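# Two coats was enough

I finished the hallway in September. It took 30 evenings, mostly because I sanded the trim by hand.
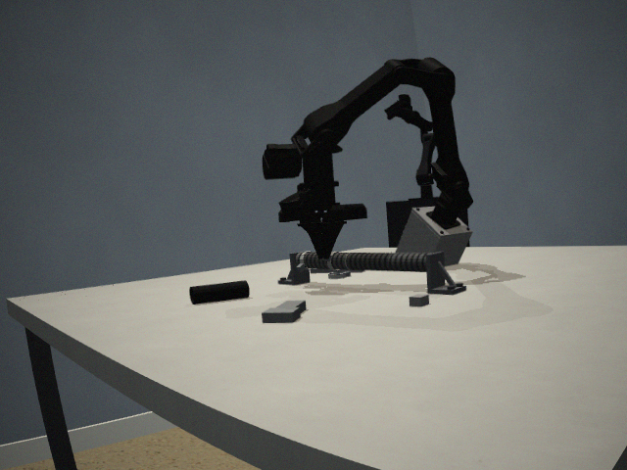
*Black arm, white tabletop.*

Châu Lã told me to buy extra primer and I didn't need it - two coats covered the old green. The paint was Siden, a satin finish, and I spent up to 400 on everything including brushes. The stairwell is next. I still have to borrow a longer ladder for that.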